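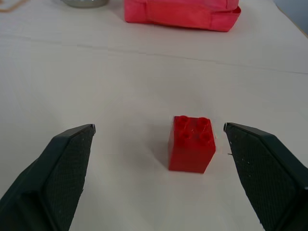
Carby Releases Results on Two-View Grasp Correction for Small Parts

USMONT, December. Carby, a robotics software firm based in Usmont, today released the results of a study on how a two-armed robot can correct its own aim in the last moments before it closes its fingers on a small object. The method was tested on toy building bricks placed on an ordinary tabletop, with other household items left within reach of the camera.

The study was carried out at the company's Stevens laboratory over 6 months. It compared a grasping policy that uses only a head-height camera with a second policy that also takes in the view from a small camera mounted at the wrist. Both policies were trained on the same 2,000 demonstrations, each recorded by a person guiding the arms through a pick. They were then scored on 3,000 test picks that neither policy had seen in training.

The head-camera policy missed or dropped the brick in 331 more of those picks than the two-view policy did. Most of the difference came from picks in which the brick began off center between the open fingers. A parallel gripper will often pull an off-center brick into place as it closes, but a tall brick standing on its end can tip over when one finger touches it well before the other.

"The head camera is good at getting the arm to the right part of the table," said Widad Semaan, who led the study. "Once the fingers are on either side of the brick, the gripper hides most of what you want to see from up there. The wrist camera still has the brick in view, so we let it take over the small sideways moves."

The handover between the two views is learned. Earlier versions of the software switched at a fixed height above the table, and that worked poorly when the bricks differed in height or were standing close together. In the released version, the policy weighs both views at every step and tends to rely more on the wrist view as the gap between finger and brick gets smaller. No markers are placed on the table or the bricks, and the table position is not measured before a run.

Test layouts were kept plain but were not cleared. A green brick could stand right beside the red one the arm was reaching for, with a yellow-orange brick farther off and a steel bowl, a wire hanger and a coral-pink pouch toward the back of the table. 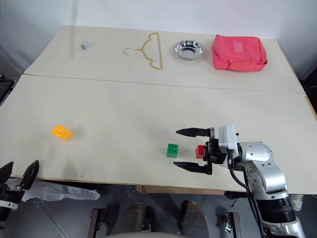 Does the method need a new camera for every type of gripper?

The wrist camera can stay the same, but the policy has to be retrained with a short set of new demonstrations whenever the shape of the fingers changes.

Carby also reported where the method falls short. The two-view policy was slower than the head-camera policy, as it often paused to make a second correction before closing. It did no better on bricks lying flat and well apart from other objects, where the head camera alone was already dependable. Glossy surfaces caused some late errors when a highlight on the brick moved as the wrist camera came closer.

"We would not tell anyone to add a wrist camera just for easy picks," Semaan said. "For parts that stand up or sit next to each other, the extra view is worth the extra time."

The training recordings, the test layouts and the scoring sheets will be made available under the project name Fliltovside. The release includes failed picks along with successful ones, and each failure is labeled by type: tipped, pinched at the edge, wrong brick or no contact. Research groups may use the material at no cost for noncommercial work.

The next stage of the project will look at placing, in which a brick is set down on top of another and pressed until the studs seat. Work on that stage has started at the Stevens laboratory with the same arms and the same set of bricks.

About Carby

Carby develops control and training software for robot arms used in light assembly, kitting and sorting. The company has its main office in Usmont and runs a research laboratory in Stevens.

Press contact: Carby Media Office, Usmont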